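Iltico Lake walleye tagging, progress report
Nov 30, 2024
To: Despina Hoxha, Mikkelsen Fund
From: Senad Ristić

Quick one, boat has to be out of the water by tonight.

Tagging. 164 walleyes tagged since June, nearly all on the north shore and the Jillby Creek mouth. Wanted more from the south basin but wind killed most of our evenings there. Fish looked healthy, a few with old lamprey-type scars that Remigiusz took scales from. No results on those yet.

Returns. 83 tag cards handed out at the ramp, 30 sent back so far. Better than I expected, cards are still comming in from the fall guys. Two of the returned fish had crossed the whole lake. Everything else was caught close to where we let it go.

Creel checks. Arben did the mornings, Milovan the evenings. Most anglers happy to talk. A couple not. Main complaint is the slot limit, second is the ramp lights, which isn't us.

Money. Net repair went over, fuel came in under, so it about evens out. Receipts in a separate envelope. Still owe Briveo for the tags, invoice is sitting on my desk and will be payed next week.

Still to do: enter the creel sheets, fix the trailer winch, read scales over the winter. Map of tag returns once Remigiusz has the locations cleaned up.
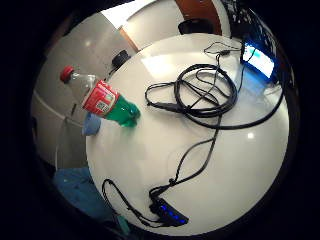 Marker floats for next season are the one thing I need a yes on. Proper ones cost more than I budgeted and we lost several to prop wash. Milovan wants to go with plastic bottles, clear ones with a red screw cap and red label, which should show up OK on flat water. My worry is chop, plus they add to the junk if a line breaks. I'd still rather buy real floats. Let me know before we order line, please.

Senad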